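Pusonska Gripper Build – Frequently Asked Questions

These are the questions we receive most often from people who want to build the Pusonska hand-held gripper at home or in a shared workshop. Answers are from Cempaka Pangaribuan and Gerrit Mahlangu. Last changes were made in October.

What do I need before I start?
A 3D printer with a bed of 200 mm or more, a small set of hex keys, and one free evening for each gripper. The printed parts for one pair take up to 30 hours on our old Baudry printer. A newer machine is faster.

Do I have to use the brass-colored bushings?
We recommend it. In our first version the arm turned directly on the screw, and after some weeks it had too much play. The bushing is pressed into the round end of the arm. Please press it slowly in a vise, do not use a hammer.

How do I know when the finger pads must be changed?
Look at the edges first. When the edge is lifted or the material is frayed, the pad will soon start to slip on smooth things, for example coated wire. 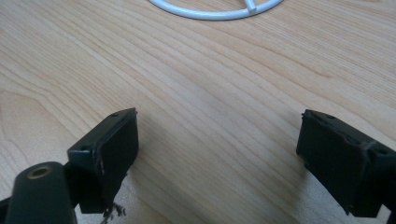
Both fingers open, with frayed pad edges.

Can I glue the old pad back?
For a short time, yes. But the glue makes a hard spot, and you will feel it when you hold thin objects. A new pad costs very little. Clean the finger with alcohol and wait 10 minutes before you put the new one on.

Which objects are good for practice?
Take one soft thing and one stiff thing. We like a baseball cap and a wire rack with many spokes. The cap changes its shape when you touch it, and the rack is difficult because a jaw can easily catch between two spokes. Start with the cap. 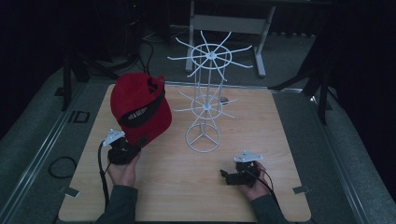 Go slowly in the beginning, and practice with one hand before you try both. Gerrit needed 8 tries before he could lift the rack without turning it over.

Where should the cable go?
Leave a loose loop near the wrist, so the plug is not pulled when you turn your hand. Tape is fine for the first test – later a soft strap is more comfortable.

Does it work with the Brellevex controller?
Yes, with the newer firmware. The older one reads the finger position in the wrong direction.

Can I build it at the Usport workshop?
Yes. Please write to Cempaka first, as the vise bench is often taken after 6 in the evening. Bring your own filament.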